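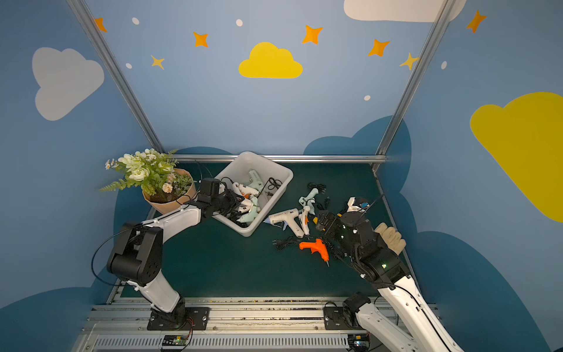
Equipment Plan, Second Arm Station
Jade Doucette
19 July 2020

Our budget for this part of the project was $1000, and it had to cover everything except the arms. The department already owned those. I started the list in May and changed it twice.

The largest item was the aluminum rail and posts. Lekness sold them cut to length, and Pichon only sold full bars, so we went with Lekness even though shipping took 13 days. Mounting plates came from the school shop at no charge.

The second item was objects to handle. We chose glue guns. They are cheap, they come in different colors and sizes, and the cords make them hard to pick up out of a tub. Covside had the best price on mixed lots.

I left 2 things off the order: a spare gripper and a spare camera. Both would have put us over. If either one fails we will have to ask for more money, and the quote from Trostus for the gripper is in the appendix.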